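Objet : Re: légumes pour la petite épicerie

Rosalba Carbone a écrit :
> Est-ce que les cagettes suffisent, ou je commande 10 bacs chez Boiko ?

Bonjour Rosalba,

Merci pour ton message. À mon avis il ne faut pas commander, les cagettes en bois sont plus jolies. 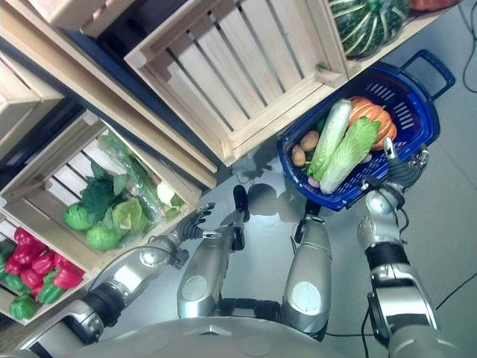
Pour le rangement, je propose une famille de légumes par cagette. Les poivrons rouges et verts vont bien ensemble, et les choux peuvent rester avec la laitue. Il reste une cagette vide, je voudrais y mettre des carottes.

Cordialement,
Boiko exclu, bien sûr !
Ilse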